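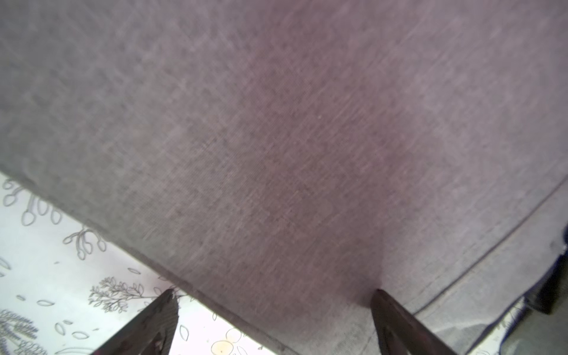
*Wrist camera, gripper on the grey-mauve cloth*

**Iretti bench kit: review meeting, Sendatgate workshop, January**

Chair: Eilidh Nisbet. Apologies received from the Jisemside office.

1. **Last minutes.** Agreed. The action on spare gripper fingers is carried over.

2. **Price and terms.** Edwards has quoted £2,000 for the two-arm kit, or £575 a month on hire with a minimum of 3 months. The support contract is a further £800 a year. Eilidh asked whether support could be dropped for the hire period. Edwards to be asked in writing.

3. **Work with cloth and bags.** Members went through the wrist view. The weave of the cloth shows clearly and both fingertips can be seen against it, so an operator can tell where the grip is. Parts of the surface are soft in the picture. It was felt that the wrist view alone would not be enough for folding work, and that the fixed view should stay in the order.

4. **Layout.** The two arms stand on separate base plates at the front of the enclosure, left and right, and their grippers can come close together over the middle of the mat. The present item set is a backpack, a flat padded case and computer mice. Jisemside would like smaller packaged goods added. Cables trail along the front rail under both bases, and the meeting wanted proper clips priced before any order goes in. 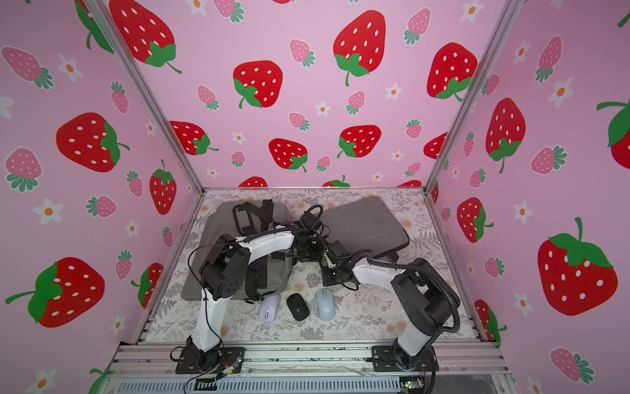 5. **Decision.** Hire for the minimum term, subject to the answer on support. Purchase to be looked at again before the hire runs out.

6. **Actions**
 - Eilidh to write to Edwards about support and cable clips.
 - Jisemside to send a list of packaged goods.
 - Sendatgate to confirm bench space and a locked cupboard for the spares.

7. **Any other business.** None. The meeting closed at 4.20 pm.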